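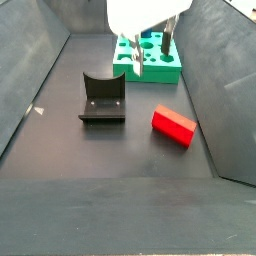 Radwa Hegazy wrote under yesterday's entry that the planner is fine and I should stop touching it, the bad grasps start in the pose estimate, and would I please look at the yaw plots before changing any more weights. Fair. Looked at them this morning.

25 Feb 2022, bin cell, shape sorting

She is right, mostly. Yaw on the red hex piece flips when it lies on its side. Long axis comes out ok, then the fit can't decide which end is which and the two answers trade places from one cycle to the next. Planner sees a new goal, replans, arm dithers over the piece. Looks like a planner bug from outside. Isn't.

Did:
- turned off replanning below the approach height. Goal is frozen once the fingers are on the way down. Ugly but it makes the logs readable
- folded the yaw into a half turn for anything with the two ends the same. Symmetry table now lives in the Samir config, one line per shape. Star and arch still to fill in
- replayed 200 logged cycles from the Rorkau recorder with the fold on. 173 keep the same yaw all the way through approach. Did not save the count with the fold off, stupid, rerun it

The rest I went through by hand, quickly. Most are the black arch. Dark piece on a dark gray floor, the depth edges are thin and the segmenter eats one of the raised corners, so the fit slides sideways. Different problem from the yaw thing. Don't mix them in the same branch.
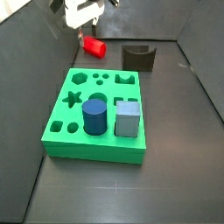
Also the collision margin around the tray. I had the foam in the planning scene as one solid box, which meant every insert pose counted as in collision and I was switching the check off for the last part of the move. So no check at all near the side walls either. Bad idea, and probably why it kept picking those silly wrist angles close to the wall. Now the tray is its own object and only the held piece is allowed to touch it. Fingers are not. Planning time went up a bit, still under 100 ms on the runs I timed.

Tray pose: still typed in by hand at startup. If anybody bumps the tray the whole hole map is off and nothing complains. Tomoyo Sakai has a fit on the top face outline in the Tridside repo that should do it, need to ask wich commit works, main does not build for me.

Tried her older version from September, it finds the outline but puts the tray origin at the wrong corner. Could be my frame convention. Check the handedness before bothering her.

Arch insert: needs its own rule. Not symmetric the way the hex is, so the half turn fold must NOT apply. Put an assert in the loader for this.

Ekside driver dropped the gripper state 2 times, both right after a stop and resume. Width reads zero until the next command. Workaround is to send an open command at resume but only if nothing is held, and of course we don't know if somthing is held when the width reads zero. Left it alone for now.

Next:
- rerun replay with fold off, save the number this time
- arch segmentation, try the color image on its own with no depth
- origin corner question
- Radwa wants the frozen goal behind a flag, default off. ok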